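Belville Shared Kitchen: progress report to the Ultden fund
Prepared by Hanna Prokopenko, 5 Oct 2019

Work done since the last report

The old counter along the back wall is out and the new white one is in. Unai Manzano did the fitting with help from Jitendra Rawat, and it took two weekends, one more than planned, because the wall behind was out of true and had to be packed. The stainless steel sink was set into the counter on the second weekend. The plumber signed off the drain and the supply lines the following week.

Spending

We have drawn 2,000 of the grant so far. The sink and faucet came to 460 and the sealant, brackets and trim to 89. The rest went on the counter and the plumber. Receipts are attached in the order they were paid. The Rätsep invoice was sent twice by mistake and should be counted once.

Dishes

Poonam Sandhu replaced the mixed crockery with colored bowls. Users wash up at the end of each session and put everything back on the shelf. A short notice about this goes up once the wall is painted.

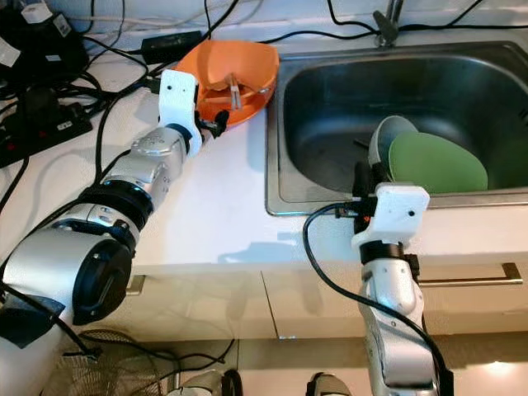

Photo: Belville Shared Kitchen

The washing-up corner is now in regular use, with the orange, green and gray bowls on hand. Users like having counter space to the left of the sink, which the old layout did not give them. Two people have asked for a drying rack. We have not priced one yet.

Still to do

The cables along the back of the counter need to be clipped up and taken away from the sink side. Ravindra Saxena is getting a quote for this and for one extra outlet at the far end. Painting follows after that. We expect to send the final report in January, with the remaining receipts.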